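January 24, 2020
By Hwa-young Wi

Progress report: review of the Kustberg bench arm kit for the Lestdale workshop

The grant agreement asks for a written update at the midpoint of the review. This one covers setup, the handling trials so far, support from the supplier, and what is left to do before the final report in May.

The kit was delivered to Lestdale in one crate. It contains an arm, a two-finger gripper, a wrist camera, a controller and the Ban software, which is sold as part of the package. Ro-un Kwon and Su-bin Song did the assembly. The printed guide covers the arm well but skips the camera cable routing, and they had to take the wrist cover off again to fix it. Setup used two working days in all. The supplier's brochure says an afternoon, and I would not plan on that for a first installation.

We agreed in the proposal to look at soft goods first. Lestdale sorts returned household textiles, and soft pieces are where the hand sorters lose the most time. The basic task is to pick up a piece from the bench, lift it clear and set it down in a marked place. We kept the factory fingers on for this stage so that the results would apply to the kit as sold. 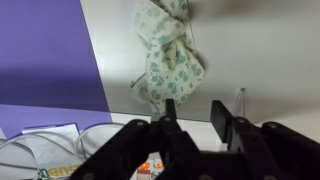 The Ban software lets an operator guide the arm through a pick and save it as a routine. Yu-na Hong, who had not used an arm before, was saving her own routines by the end of her first shift. Editing a saved routine is harder. A small change to the approach height means recording the whole pick again, and we have asked whether this can be changed. Birkesgate, the reseller, says an editor is planned but would not give a date.

Thin printed cloth has been the hardest material. When the fingers come down in line with a fold they usually get a good hold. When they meet a flat area they tend to slide along it, and the arm carries on as if it had the piece. The kit has no grip sensing beyond finger position, and with thin cloth the closed position looks nearly the same full or empty. We regard this as the main weakness found so far. Thicker pieces are much easier and we have few notes on them.

The camera view is good enough for lining up a pick by eye. The fingers and links take up the lower part of the picture, and the operator has to learn to judge the last bit of travel from what is left. Pale fabric on a pale bench is harder to make out than we expected – Su-bin would like a darker mat, and we will try one.
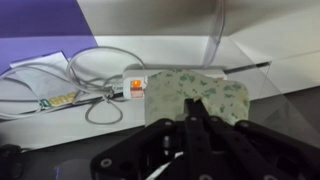

To date we have logged 640 picks over three weeks. The log sheets are with Zihan Song, who is checking them against the saved recordings before any success rates are released. I would prefer not to quote a rate in this report and then have to correct it.

There were two stoppages. One was a loose connector at the controller and the other was a software update that reset the speed limits. Birkesgate answered both calls the same day. The replacement connector was free.

Spending is within the agreed budget. The one item we did not plan for is a spare set of finger pads, and it comes out of the small parts line.

Remaining work:
– repeat the thin cloth trials with the softer pads
– five full shifts with sorters running the kit without our help
– a cost comparison against the present hand sorting

We are not asking for more money or a change of dates. My view at this point is that the kit is well made and easy to start with, but I could not yet recommend it for thin fabrics.

Comments (3)

Ro-un Kwon: The second stoppage was the update plus a restart we did in the wrong order. Worth adding to the final version.

Yu-na Hong: Can the full shifts wait until the darker mat is in? Otherwise we will be comparing two different benches.

Zihan Song: Log check is past the halfway point. Some sheets have no pad type written down, please fill those in when you can.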